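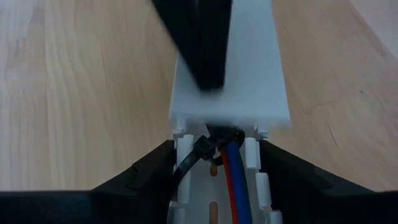

About Relluvthorpe Language School

Relluvthorpe Language School teaches English and four other languages to adults. We are on the first and second floors of the old corn merchant's building on Drulberg Street, above the pharmacy. The entrance is the green door on the left, and the bell for reception is the second one down.

The school was started by Evangelia Kokkinos, who had been teaching evening classes in the town library and ran out of space there. The first courses were English for people who had recently moved to the area, mostly to work in the food packing plants and at the hospital. Greek and Turkish were added two years later, then German and Czech. English is still the largest part of what we do.

Over 2,000 people have taken a course with us. Some come for a single term before a job interview or a citizenship test. Others have been coming for years, and a few of our present teachers first came through the door as students.

How we teach

Classes have no more than 8 students. We settled on that number early on and have kept to it, even in terms when the waiting list was long. If a group fills up we try to open a second one at another time of day.

Most courses run for one term and meet twice a week. A lesson lasts 45 minutes in the daytime programme and twice that in the evening, with a short break in the middle. Daytime lessons start at 9.15 and the last evening class finishes at 8.30.

Teachers choose their own books. In the beginner groups you will spend a good deal of time speaking and not very much time writing, and some people find that uncomfortable for the first couple of weeks. Grammar comes in from the first lesson but is kept to what you need for the conversation you are trying to have. From intermediate level there is regular homework, which is marked and handed back at the following lesson.

We do not use the same placement test for everyone. New students have a short talk with a teacher, usually fifteen minutes, and fill in a single sheet. If you turn out to be in the wrong group you can move during the first three weeks without paying anything extra.

Our teachers

Evangelia Kokkinos is the head of the school and teaches Greek at all levels. She also runs the summer reading group, which is open to anyone who can manage a short newspaper article in Greek.

Radomir Kneževič teaches Czech and German. He trained as a secondary school teacher and worked in Brno before moving here. His German exam course begins each January and is normally full by the middle of the autumn, so it is worth asking early.

Gülizar Ateş and Müzeyyen Karakaya share the Turkish courses. Gülizar takes the beginners and the conversation group. Müzeyyen takes the higher levels and does most of our one-to-one teaching, including lessons for people who need Turkish for legal or medical work.

Tharushi Uddin is in charge of the English programme and of teacher training. She arranges the lesson observations that every teacher has once a term, and she is the person to speak to if you have a question about exams or certificates.

Six part-time teachers work with us on the English courses. Their names are on the board outside reception, with their room numbers.

Courses for employers

We teach at workplaces as well as in our own rooms. The first firm to ask was Nygård, whose bakery is on the ring road, and we still hold two English classes there each week, one at the end of the night shift. We have also run German courses for the sales office at Privudico. A workplace course is normally 40 lessons, and we visit beforehand to find out what the staff need to read, say and write in the job. Please write to us for a price, as it depends on travel and on the size of the group.

The building

There are five classrooms, a small library and a kitchen. Students may use the kitchen before and after lessons. The library is open whenever reception is, and books can be borrowed for three weeks. It has a good shelf of easy readers in English, a fair number of Greek and Turkish novels, and not enough Czech. Donations in any of our languages are welcome, but please no dictionaries.

There is no lift. Two of the classrooms are on the second floor, up a fairly steep staircase, and the other three are on the first floor, which can be reached by the ramp from the rear courtyard. Tell us when you enrol if stairs are a problem and we will put your class on the first floor.

Visiting us

Reception is open from 9.00 until 6.30 during term, and in the mornings only between terms. You are welcome to sit in on one lesson before you decide on a course. Ring or call in a day ahead so that the teacher knows to expect you.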